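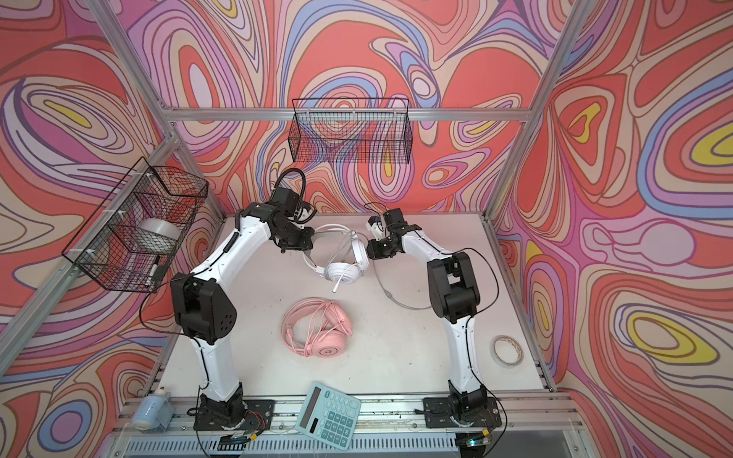 White headset, pink headset, blue calculator, and those walls.

Welcome to the February tidy! If you've found this page from the Prelport newsletter, hello, and if you're one of the people who gave us a bag of "odd computer bits" before Christmas, thank you, I think. We had 74 things to get through this time and the headsets took up far more of my week than I'd planned.

I do love working in front of that artwork. It's all coral and lavender and periwinkle with thick lines going round and round, and after an hour of sorting you start finding faces in it. My favourite part is over on the right where the big yellow ovals are. The printed panels came out of the old Zolura display, and there was a bit of grumbling when they went up (too loud, too pink, gives me a headache), but I've got so used to them that a plain wall looks unfinished to me now.

Anyway, cables. The pink headset had the right idea, with its lead bundled up round the headband, so you can pick the whole lot up in one go. The white one had its lead all over the table. Grey, thin, and with a mind of its own - you straighten one end and the other goes into a loop. 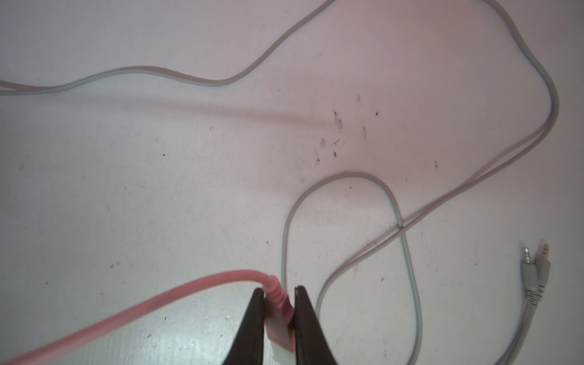 I used to wind them tightly round my hand and tuck the end through, and then I had three in a row go crackly in one ear, so I've stopped. Big soft loops now, with a paper band round the middle and the plug end left sticking out where you can see it. Please leave the plugs visible! Half the questions I get are "will this fit my laptop?" and I can't tell you if it's buried in the middle of a bundle. If the lead splits into two plugs, one is normally for the sound and the other for the microphone, and a little joining adaptor costs next to nothing. We've got a tub of them at the Lidilance counter, so ask before you buy one.

The tabletop could do with a proper scrub too, I know. It's white, it shows every speck, and I've tried the usual kitchen spray with no luck. Somebody suggested bicarb on a damp cloth, so that's the job for Tuesday.
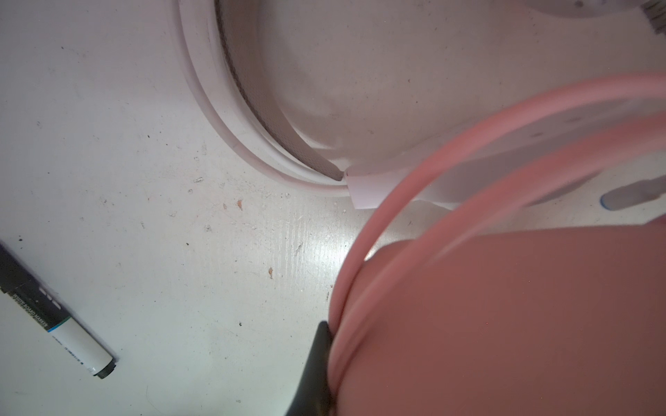
Plastic is easier, thank goodness. Warm water, a drop of washing-up liquid and an old toothbrush for anything with a rim or a mesh, and then leave it upside down on a tea towel overnight. Pink plastic marks just as badly as white, by the way, it's only that you don't spot it until you get it under the window.

Of the headsets we've listened to so far, 33 were fine, and four need new ear cushions. Those are waiting on a parcel from Lã, who do the soft ones I like.

The calculators go out next and they're free to anyone doing exams. Bring a bag, and do have a rummage in the cable box while you're there. More pictures once I've labelled the chargers.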